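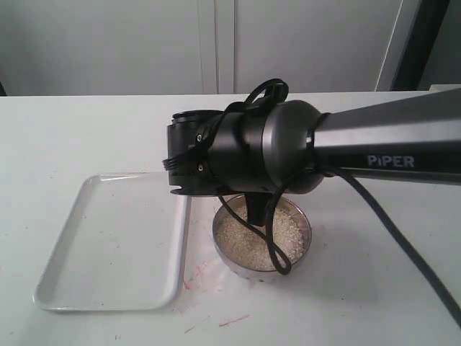 Figure 2. Rice task, arm over the bowl. Empty tray at left.

Projects › Endbridge › Gripper comparison › Section 4

4.2 Granular pick, stock finger vs. Gutness finger

Same arm for both conditions (PIPER), same table, same bowl. Uncooked rice, filled almost to the rim, steel bowl. Target is the white tray next to it. Robot goes down into the rice, closes, lifts, moves left, opens over the tray. Score is the weight of rice in the tray after 10 cycles, tray wiped between runs. Operator for all runs was L. Jitaru.

Controllers: the Iltska position controller and our own force-limited one (Section 3). 2 controllers x 2 finger sets, 14 runs each. Runs stopped by the safety limit were repeated and are not in the totals.

Finding the surface was the hard part. With position control the finger went to a fixed height, and as the level in the bowl dropped it closed on less and less rice. Late cycles moved almost nothing. The force-limited controller stops on contact so it follows the level down, but it also stops on the cable. The gripper cable hangs in a loop under the body and can rest over the front rim of the bowl (Figure 2), low enough to drag through the rice on the way out. Some spill in front of the bowl is from this and not from the grasp. We did not separate the two – should have.

Finger shape mattered less then we expected. Gutness fingers carry more per cycle but leak during the move left. Stock fingers carry little and keep it. Totals were close under force control, further apart under position control, see Table 3.

Lighting left as is. Pale table, pale rice, white tray: the depth estimate on the tray was poor and we ended up entering the tray pose by hand. S. Petersen repeated one condition in April with the cable tied back along the upper link, fewer false contacts, otherwise the same ordering. The Schwerdtfeger wrist was not ready in time and is left out of teh comparison.

Last updated: April

Contact | © Endbridge project | Back to top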